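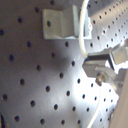

Foro Casa y Apaños > Electrodomésticos > ¿Merece la pena reparar una lavadora con años?

marisma_77
14 Jan 2018
Hola a todos, os cuento mi drama. Tengo una Kirholm de carga frontal que heredé con el piso y ha empezado a hacer un ruido de avión al centrifugar. El técnico me pide 400 euros por cambiar los rodamientos – y eso sin factura, que ya me parece de chiste. ¿La arreglo o la jubilo? Lavar lava estupendamente, eso sí.

tornillo_flojo
Yo la arreglaría, pero no por ese dinero ni loco. Pide otro presupuesto. A mí en marzo me lo hicieron en una Orkach por 100 euros más las piezas y sigue como un reloj. Las de antes tenían el tambor atornillado y se abrían en una mañana. Las de ahora vienen selladas y te toca cambiar el bloque entero.

Peseta
Pues yo discrepo. Con 400 euros te compras una nueva con garantía y te olvidas. Luego se te va la placa, luego la bomba, y acabas pagando dos lavadoras para tener una vieja.

tornillo_flojo
Peseta, garantía de 2 años y al tercero a la basura, ya me conozco la película. Mi cuñada se compró una Kirkar de oferta y la puerta dejó de cerrar antes de las vacaciones.
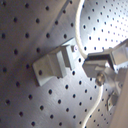
De todas formas, marisma, antes de nada gira el tambor a mano con la máquina desenchufada. Si roza o tiene holgura, rodamientos. Si gira suave, mira que no haya un aro de sujetador o una moneda por ahí, que me ha pasado!!

marisma_77
Acabo de probar y baila un poco, para arriba y para abajo. Mala pinta, ¿no? He mirado también una Clegg que me gusta mucho, pero cuesta 1.297 euros y casi me caigo de la silla.

lola_del_patio
Uf, por ese precio que te planche también, jaja. Yo estoy con tornillo: segundo presupuesto y con factura, siempre con factura. Y mientras tanto centrifuga bajito, que si se rompe el eje ya no hay nada que hablar.

Peseta
Bueno, si encuentra quien se lo haga por 100 me callo. Pero por 400 sigo diciendo que no.

marisma_77
Mañana llamo a otro taller y os digo. ¡Gracias!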